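Week 6 handout – Folding, trays and putting away small things
Home Organizing Basics, Hullutum evening program, room 409

Bring this sheet back Thursday. Last weeks notes on drawers are on the shelf by the door if you missed.

1. Paper and card folds
Quick box insert from one sheet. Thin card is best, plain paper OK for practice.
– crease first, then open flat, then fold up. Not all in one go
– press each crease with a fingernail or the back of a spoon
– corners: tuck the triangle INSIDE the wall so nothing catches
– wall height = a bit lower than the drawer. Measure the drawer, not the card
If a wall leans, the base crease is off. Start over with a new sheet, re-creasing the old one makes it floppy.

2. Molded trays
Fixed compartments, so the tray decides and you fit around it. Three questions before buying (we did these on the board):
– what is the longest thing going in?
– can you get your fingers to the bottom of the smallest compartment?
– does it wipe clean or does dust sit in the corners
Long compartments: pens, brushes, scissors. Round ones: clips, rings, lip balm, anything that rolls. Put the thing you use most in the compartment nearest your hand.
The Durkance catalog lists a shallow tray as no. 647, the deeper one is 2603. Either is fine for the homework, so is an old cutlery tray. Grurkilby sells seconds, check for cracks.

3. Soft things next to hard things
Pouches, gloves, soft cases. Don't jam them into a tray, they spring back and push everthing up. Lay flat beside it or under it. Leather and leather-look: no sharp folds, the crease stays.

4. Order of work
Empty – wipe – sort – try it in – THEN cut or fold inserts. Most people fold first and waste card. Budget for card this term is 80 sheets for the whole group so please practice on scrap.
Pale stuff on a white table is hard to see, put a dark cloth down if you keep losing the edge.

5. Homework
One drawer at home, any size. Sketch before and after, label what went where. One folded insert, made by you, wonky is fine. Lục folding guide pp. 4 to 7 for anyone who wants the lidded version, optional.

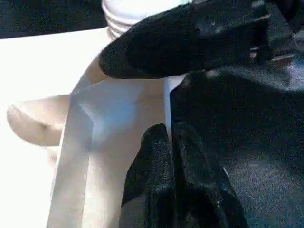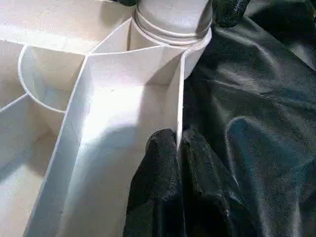

Fig. 6 – first picture, folded piece (section 1); second picture, divided tray with the long compartment (section 2).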